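News > Local > Water and Utilities

Search this site Enter keyword Go

Clurnulham to soften town water supply starting in March
Posted in January by the Utilities Desk

Clurnulham will begin partial softening of its municipal water in March, following completion of a treatment hall at the Verham pumping station. The change applies to all addresses on the lower pressure zone. Addresses on the upper zone draw from a separate well and will stay on the present supply until a connecting main is laid.

Water from the Verham wells passes through limestone and leaves the ground with a hardness of 13 grains per gallon, which falls in the range usually classed as very hard. It is safe to drink. The calcium and magnesium in it leave scale on heating elements and reduce the lather of soap and detergent.

The new hall uses pellet softening. Raw water is pumped upward through a tall reactor holding a bed of fine sand, and a small dose of caustic soda raises the pH. Calcium carbonate then forms on the grains, which grow into pellets and are drawn off at the base. The reactors were supplied by Blomqvist, which also built the control system. Part of the flow bypasses the reactors and is blended back in before the final filters, so the finished water keeps some of its mineral content.

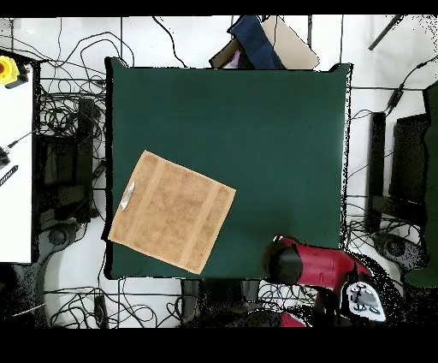

Laundry is where most households will notice the difference first. Detergent reacts with hardness minerals before it does any cleaning, and the residue collects in fabric along with the minerals themselves. Looped cotton holds more of it than flat weaves do. A tan towel with a terrycloth-like texture, such as the one laid out on the green tabletop, has a large surface area for its size, and the lighter bands woven across it may stiffen differently from the rest of the cloth. The utility advises customers on the lower zone to cut their detergent dose in stages after the changeover and to follow the soft or medium setting on the package. Residue already in the fabric can take several washes to clear.

Dishwashers and home softeners will also need to be reset. Owners of ion exchange units should enter the new hardness value, which will be printed on the spring bill. A unit left on the old setting will regenerate too often and use more salt than it needs to — the water itself will not be affected.

Commissioning will take 30 days. During that period hardness will be lowered in steps, and customers may see a slight cloudiness after the mains are flushed. The utility recommends running a cold tap until it clears. Flushing will be carried out at night, and pressure may drop on streets near the Helus reservoir while the valves there are worked.

Customers with fish tanks, dialysis equipment or process boilers are asked to contact the utility before the changeover. A notice with the flushing schedule will be mailed to the lower zone in February. Work on the connecting main for the upper zone has not yet been put out to bid.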